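Skaltville Kitchen Tables: The Fruit Plate

Print this page
E-mail this page

Posted 2024-12-12 by Wanda Mahmoud

The Kitchen Tables gallery covers plates, cloths and whatever is sitting on them in houses on and near Mandagi Street. This set is from one table and one plate of fruit. Dimas Lumbantobing picked the plate out of a box of mixed china at the Skaltville hall sale in March, and it has been the fruit plate ever since. The box cost 16 dollars and also had two saucers and a gravy boat in it.

The plate is white with a thin dark rim and a leaf pattern. It holds six fruits if they are placed with some care, and the rest go on the cloth. Oranges and tomatoes share it, which some readers will object to. Dimas keeps both out of the refrigerator until they are cut.

1. Plate with fruit, striped cloth 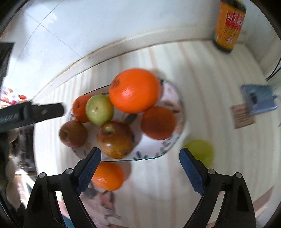

Tomatoes from a late row ripen at different speeds indoors. The green ones are the slowest, and Dimas turns them over every couple of days and takes out any that go soft. Marks on the skin do not bother him much. A spotted one goes into sauce first.

The cloth is an everyday one. Stripes in pale colors hide less than people expect, and tomato juice has to be rinsed out in cold water the same evening. He owns two and swaps them on wash day.

2. Same plate, with the wall behind the table

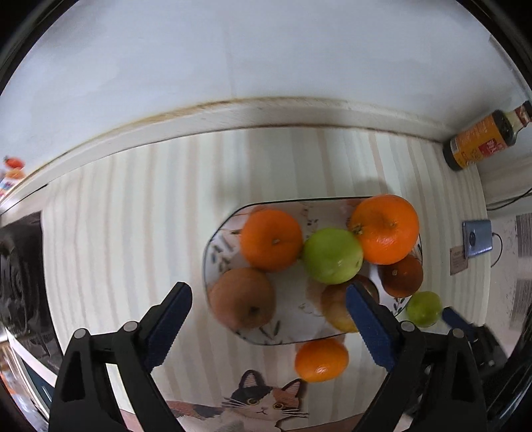 Small citrus gets eaten first in this house, usually standing up. The large oranges are kept for juice or cut into wedges after supper. Anything that will not fit on the plate stays beside it, and when there is room again it goes back on.

Dimas has looked for a second plate with the same leaves. The closest he has come was a soup bowl at the Zeritz shop, but the rim was too wide and the leaves were brown. If you have one in a cupboard, leave a note for him at the hall desk. He would take a chipped one.

Notes on the set

Both pictures open larger for printing. Prints can be ordered at the hall desk under set number 3028. The set before it, number 2922, has the jam jars and the blue enamel pots.

We are still taking tables for the spring gallery. You do not need to tidy up or buy anything special. A bowl of onions is fine. Send your name, your street and a sentence or two on what is on the table and where it came from. Older cloths and dishes are welcome, and so are new ones.

Print this page
E-mail this page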